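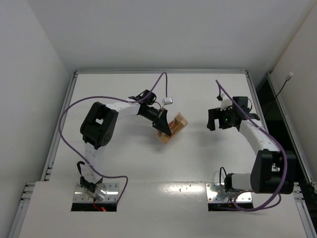
Chapter 2
Small Boxes and Open Containers

Most goods spend part of their lives in a box. Some boxes are closed, taped and labeled. Many others stay open the whole time they are in use, and these are the subject of this chapter. An open box has four sides and a bottom. It holds parts at a workbench, stock on a shelf, or a few items waiting to be packed into something larger.

Open boxes look simple, and people who pack for a living tend to give them little thought until one fails. A side wall bows out when the box is lifted. A corner splits. The contents slide to one end because the box was set down at an angle. Each of these problems can be traced to the material, the shape or the way the box was handled, and we will take them in that order.

Materials

Two materials cover most of the small boxes you will meet: thin wood and paperboard. Thin wood keeps its shape under side pressure and can be used many times. It costs more and it takes up the same space empty as full. Paperboard is light and cheap and can usually be shipped flat. It weakens when damp and wears out at the folds.

The packing room at Natico, a mail-order supplier in Meltarport, used both for many years. Small hardware went into wooden trays that stayed in the building. Customer orders went out in paperboard. When the company reviewed its stock one January, it found 581 wooden trays on the shelves, and some of them had been in service since the room opened. The paperboard was reordered in lots of 2,000. We will come back to Natico in the section on cost.

Shape

A long, narrow box is easy to grip across its short side and awkward to grip at its ends. A square box can be picked up the same way from any direction. Depth matters as well. In a shallow box you can see and reach everything, but the contents spill easily. In a deep box the contents are safer and harder to get at.

Handling

An open box can be held in several ways. The hands can press on two opposite walls from outside, support the bottom, or pinch a single wall with one finger inside and one outside. The pinch is quick, and it is fine for an empty box. With a full one it puts the whole load on one wall and one seam - the usual cause of split corners.

The surface under the box also plays a part. A smooth tabletop lets a light box turn or slide when it is touched off center. Packers learn to straighten a box before filling it, so that the long side runs parallel to the edge of the table.

Terms used in this chapter

Wall: any upright side of a box.
Rim: the top edge of the walls.
Seam: the line where two walls meet.
Footprint: the area a box covers on a table or shelf.

Before you read on

Find a small open box at home or at school. Measure its length, width and depth, and write down what it is made of. Lift it empty, then with a 500-gram weight inside, and note where your fingers go each time. Keep your notes for the exercise at the end of Section 2.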